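Last proper tidy-up: 18 October 2022. If you're reading a copy older than that, some of the file names will be wrong, sorry.

# Elura: a little notebook of citrus drinks

Hello! Elura is my collection of cold drink recipes, prep notes and kit lists, all kept as plain text so I can read them on my phone with sticky hands. It began as one long file called `drinks.txt` and got out of control over a summer of lemonade. I've since split it up, given everything a sensible-ish name and written down which bits of kit each drink wants.

I'm a keen home drinks person and have never worked behind a bar, so please read it with that in mind. Most of the recipes have no alcohol in them at all. Where they do, there's a version without, and I usually prefer that one anyway.

## What's inside

```
elura/
 recipes/ one Markdown file per drink
 prep/ cutting, muddling, ice, syrups
 kit/ what I use and how I look after it
 tastings.csv every glass I bothered to write up
 CHANGES.md
```

There are 32 recipes and 509 rows in `tastings.csv`. Yes, that's a lot of rows for that many drinks. I make the same things over and over, changing the sugar or swapping lemon for lime, and each attempt gets its own line. The plain lemon and ice one alone takes up far more of the file than it deserves (I love it, I'm not sorry).

## Columns in tastings.csv

| Column | What it means |
|---|---|
| `drink` | matches the file name in `recipes/` |
| `fruit` | `lemon`, `lime` or `both` |
| `cut` | `slice`, `wedge`, `juice` or `peel` |
| `muddled` | `yes`, `no` or `lightly` |
| `ice` | `cubes`, `crushed` or `none` |
| `sweetness` | 1 to 5, my own taste |
| `score` | 1 to 5, ditto |
| `notes` | whatever I was thinking |

`lightly` turned up halfway through, when I realised I'd been writing "yes" for anything from a gentle press to a full-on pounding. Older rows haven't been fixed. If you filter on that column, treat a `yes` near the top of the file with some suspicion.

Blank scores mean I forgot, or somebody else drank it. There are 17 of those.

## Setting out

The `prep/` folder starts with setting out, and it's the part I nag people about most. I like the whole lot on the table before I cut anything: fruit on one side, board next to it, ice in the middle where I can reach it from either hand, tray at the front. The muddler goes on the board with the knife, otherwise I put it down somewhere daft and end up using a spoon.

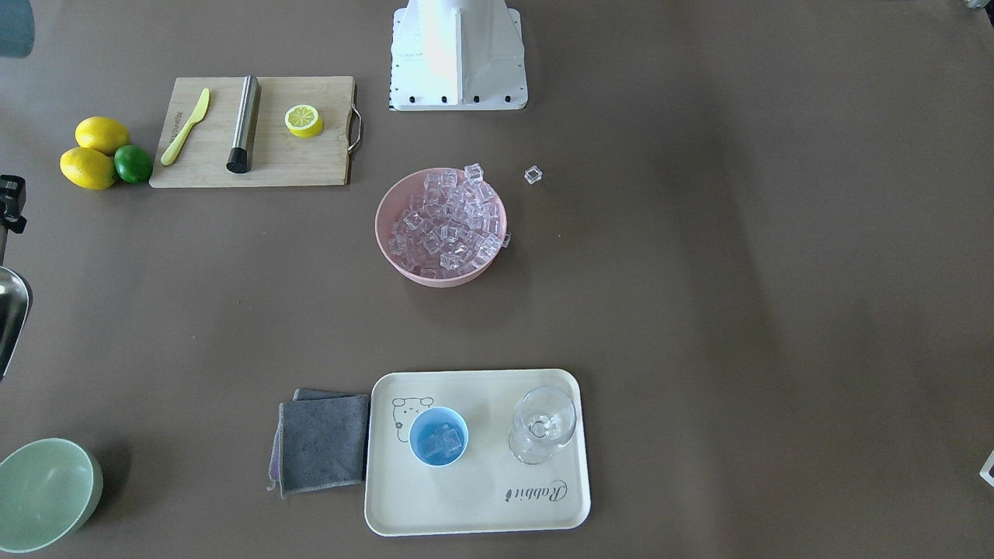

*Lemons, a lime, the bamboo board and a bowl of ice, with the Rabbit tray at the front.*

I leave a good stretch of table clear as well. Glasses need somewhere to go once they're full, and I've learned the hard way that "I'll just balance it on the corner of the board" is a terrible plan! If your kitchen is tiny, do the cutting first, move the board to the draining rack and pour in the space it leaves.

## Notes on the kit

**Board.** Bamboo, with a metal handle on one short edge. Wipe it as soon as you've finished with the lemons and stand it up to dry. I oil mine every December when I'm doing the wooden spoons, and that seems to be plenty.

**Knife.** The yellow plastic one is fine for slices. It's a bit of a struggle with a thick-skinned lemon, so start the cut at one end and let it saw a little. For peel I'd use something sharper, and `prep/peel.md` goes into that at slightly embarrassing length.

**Muddler.** Stainless steel with a black rubber end. Press and twist, then stop. Four presses is my limit for lime, after that I find the pith comes through and the drink goes bitter. Lemon puts up with more.

**Ice bowl.** Pale pink plastic, and I fill it right up. Cubes do go astray on the table, so keep a cloth handy. Big clear cubes are worth the bother for anything you plan to sip slowly; for lemonade by the jug I couldn't tell you the difference.

**Tray.** Cream, rounded corners, a small raised rim that catches drips. It has a little animal face drawn on it, rather bear-like if you ask me, and the word "Rabbit" in curly writing. I carry drinks out on it and also use it as a landing spot for wet spoons.

## Lemon or lime?

I get asked this one a lot. In my notes, lemon wins for anything tall and fizzy, lime wins for anything muddled, and `both` scores best when there's ginger involved. That's one person's tongue, mind you. I also like things sharper than most of my friends do, so if a recipe says "sweetness 3" you may want to read it as a 2 and add a touch more syrup.

Bottled juice isn't in the data at all. I tried it in a few early drinks, then took those rows out when I did the big sort.

## Names you'll bump into

`daltora.md` is the long lemon one with cucumber. `brurunell.md` is the ginger one. I made both names up late in the evening and now I'm stuck with them, as half the rows in the tastings file use them.

## Known muddles

- `ice` says `cubes` for every row before the crushed option existed, even where I'd clearly bashed them up in a tea towel.
- Syrup strengths are given in two different ways. `prep/syrups.md` has a table for getting from one to the other.
- The recipe for mint lime cooler makes far too much. Halve it, or invite people.

## Using it and adding to it

Copy it, change it, print it and stick it to the fridge. If you send a recipe, please keep to one drink per file and tell me how you cut the fruit, as it changes the taste more than you'd think. Rows for the tastings file are welcome too, but put your initials at the start of `notes` so I don't mix your scores up with mine.

Orange recipes go in a separate branch for now. I haven't got round to tasting any of them.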